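## What I've been up to: teaching by joystick

2nd February

I promised last time that I'd write something about the teleop work, and then May's open house got put on my plate and I nearly let it slide again. So, sorry for the wait, and get a coffee, because I've gone on a bit.

For anyone who joined the list recently: I spend most of my week showing robots how to do small, boring things. I don't write the motions out in code. I hold a controller, watch a screen, and drive the arm through the job from start to finish, and every bit of it gets saved. Then I do it again. Do that enough times and the learning side of the house has something to chew on. We call the whole setup Lobo, which was a working title that stuck so hard it's on the mugs now.

This winter's batch is all in simulation. I'd been dreading that a little, I'll admit. Our first rounds over at the Ballton shop were hands-on, and I mean that literally: you grabbed the arm by the wrist, it went limp (well, limp-ish), and you walked it over to where it needed to go. It was lovely! You could feel when you were about to jam something. You also got a sore shoulder by lunchtime, and if you leaned your hip on the table the whole take was junk. I kept leaning my hip on the table.

With the sim there's no table to lean on. I sit in a decent chair at Retermont with a controller that's wired to nothing but a computer, and I can reset everything with my thumb. I knock a part over, thumb, it's back. You'd think that would make for better demos, and for speed it really does. The target for this batch is 1,000 demonstrations and I've kept 468 so far, which is further along than we ever got by hand in the same stretch.

But the kept ones aren't the whole story. I threw away a lot in the first week, and nearly all of it was my own fault. I was sloppy *because* resetting was free. I'd swing in fast, close the fingers at a bad angle, wiggle until it sort of worked, and save it. Then I'd watch it back and see a robot being taught to wiggle. If I wiggle, it'll wiggle. So I went back to the way I used to do it at Ballton, where a mistake cost you a walk across the room.

My routine these days, for those of you who asked what a session is like:

- Warm up with five throwaway takes. I don't even turn saving on.
- Open the fingers all the way before I go anywhere near the part. It's a habit from the real arm and I'm keeping it.
- Come in slow, stop short, line up, then go. The stop matters more than I used to think.
- One try at the grasp. If I miss, I back all the way off and start the approach over, and I save that too, with a "retry" tag, as the retries are turning out to be handy.
- Switch seats or stand up after an hour. My takes get twitchy after that and I can never tell while I'm doing it.

The thing I underestimated most was the view. When you're standing next to an arm you move your head without thinking, you peek around the side, you crouch. On screen I get what the camera gives me and that's that. Looking down from above is great for left and right and pretty miserable for height. For the first couple of days I kept closing the fingers too high, again and again, pinching nothing at all. I ended up putting a second view in the corner of my screen, a side-on one, and things got better in a single afternoon.

Then came a long back-and-forth over whether I should be allowed that second view at all. If the robot only learns from the overhead camera, and I'm steering by something it can't see, then some of my choices are going to look like magic to it. I slow down for no reason it could ever know about! We settled on a compromise where I practice with both and record with the overhead one alone. It's slower. I grumbled for a day and got used to it.

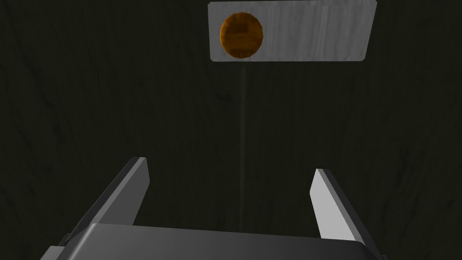 Fingers wide, nothing in them yet, and the gray block with its orange-brown disc up ahead. I've spent so many hours looking down at that dark surface that I've started to know its streaks, and I've caught myself lining up on them in place of the part. Bad habit, and one I need to break before the backgrounds get swapped out next month.

Desine wrote back after I sent round the draft of this, to say that the retries may be worth more than the clean takes, and that if it were up to them they'd have me miss on purpose in one take out of five and record the recovery. They also asked for the approach to start from more places, as mine all begin in the same comfortable spot.

I went and checked, and yep, they do. I'd been parking the gripper wherever my thumb naturally rests. I'm less sure about missing on purpose. A fake miss doesn't look much like a real one (mine come out far too polite), so I'd sooner nudge the part a little at the start of the take and let myself get it wrong fairly. I'm going to try it on the next 400 and keep them in their own folder so we can pull them out if it's a bust.

If you're nearby and you'd like to have a go, there's a spare controller at Retermont and I'm happy to share the chair. You don't need any background, and people who play a lot of video games tend to be too quick, so don't let that put you off if you don't. Just reply to this email and tell me if you're left-handed, because I'll have to flip the grip buttons over before you come.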